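Judge Lets Skumbridge Voter ID Rule Stand for November Election

2022-09-14

A county judge on Wednesday refused to block a new rule requiring Skumbridge voters to show photo identification before casting a ballot in person, leaving it in place for the November city election.

Judge Tarek Hamdy said the two residents who sued had raised serious questions about the rule but had not shown that they would be kept from voting by it. His order runs 12 pages. It does not decide whether the rule is legal under the state constitution, a question that will go to trial next year.

The city council passed the rule in June after two meetings that ran late into the night. It applies to anyone voting at a polling place. Mail ballots are handled by the county and are not affected.

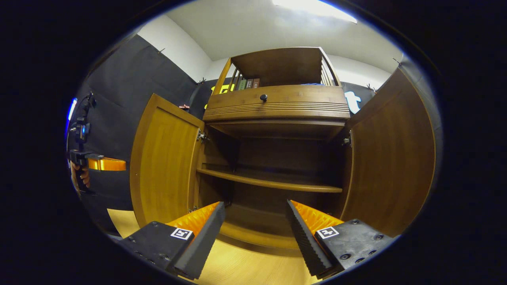
Lawyers for the residents argued that the council had no power to add a requirement that state law leaves out. They also said the city had done too little to help people who lack a driver's license. According to papers filed with the court, the clerk's office has received 235 applications for the free city ID card and has approved 229 of them. The other applicants were asked for more proof of address.

Hamdy wrote that those numbers "do not describe a system that is turning voters away," though he told the city to report to him again before early voting begins.

Zohreh Shahbazi, who represents the residents, said she would appeal.

"The people we worry about are the ones who never applied," Shahbazi said outside the courthouse. "They don't show up in the city's count, and they may not find out about this until they are standing in line."

The city attorney's office said in a written statement that it was pleased with the order and that poll workers would be trained on the rule in October.

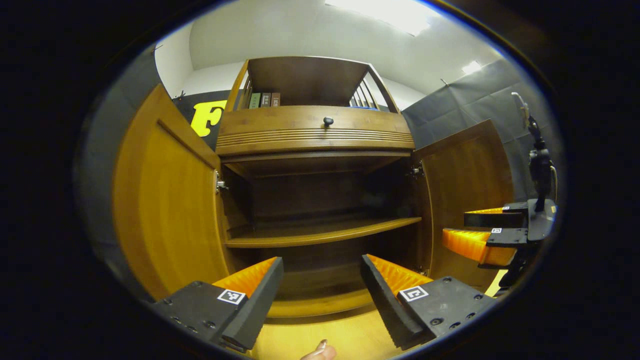 Under the rule, voters can use a driver's license, a passport, a military or tribal card, a student card from a public college, or the city's own card. Someone who arrives without any of these can cast a provisional ballot, then has three days to bring identification to the clerk. The residents had asked for a longer period – 20 days – but the judge said changing the deadline was a matter for the council.

The neighboring town of Pakmont considered a similar rule last spring and dropped it after its own lawyer advised against it.

City ID cards are issued at the clerk's counter on weekdays during business hours. Applicants need one document showing their name and one showing a Skumbridge address. An appeal would go to the state court of appeals, and no hearing date has been set.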